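Kundham road complaints – data card

Working copy, fix typos as you see them.
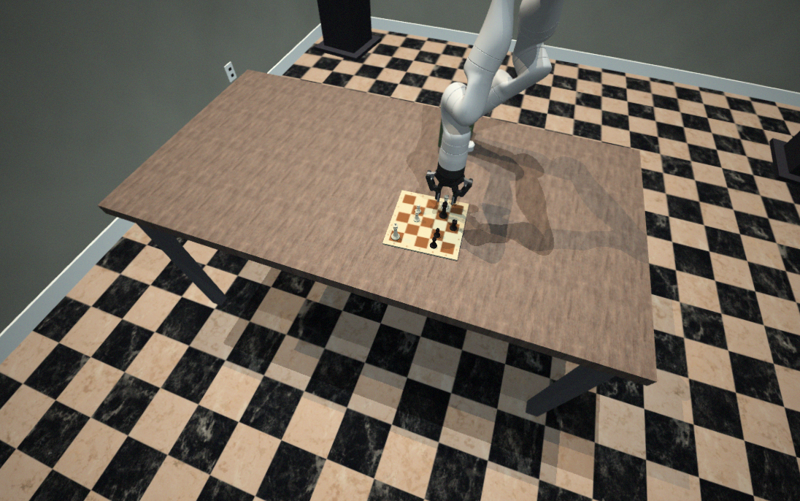 Fig. 1 – Simulated scene, table on checkerboard tiles.

What it is

Complaints about local roads, footpaths and drains in Kundham, as sent in by residents through the council web form and the phone line. 1000 complaints, one row each. Free text plus a few tidy columns. Put together by Renata Jasińska with help from the Prurkis group.

Columns

id – just a number, no meaning
ward – as given by the resident, sometimes wrong
street – blank for anything on a private lane
category – pothole, drain, footpath, streetlight, rubbish, other
text – the complaint, names and phone numbers taken out
status – open, closed, passed on

Where it came from

Web form rows start in October. Phone rows were typed up by council staff, so the spelling is theirs and they're a lot shorter. Roughly 400 rows are phone. Boyer Street turns up far too often, one long fight over a blocked drain. Left in.

Known problems

- 46 rows have no ward. Don't guess from the street, Pandness Road runs through 2 wards.
- "closed" means the council closed the ticket. Doesn't mean the hole got filled.
- Some people complain about the same thing every week. Duplicates only removed if the text matches exactly.
- Category was picked by the resident on the web form, by staff on the phone. Footpath and pothole get mixed up alot.
- colour of the streetlight fault (amber/white) was a seperate field once, now dumped in text.

Using it

Fine for sorting, counting by category, testing a text classifier. Not fine for ranking wards against each other – some neighbourhoods just ring more. Please don't try to work out who wrote what.

To do

- merge the two spellings of Pandness
- check the dates on phone rows
- licence file, still waiting on the council

Questions to Renata.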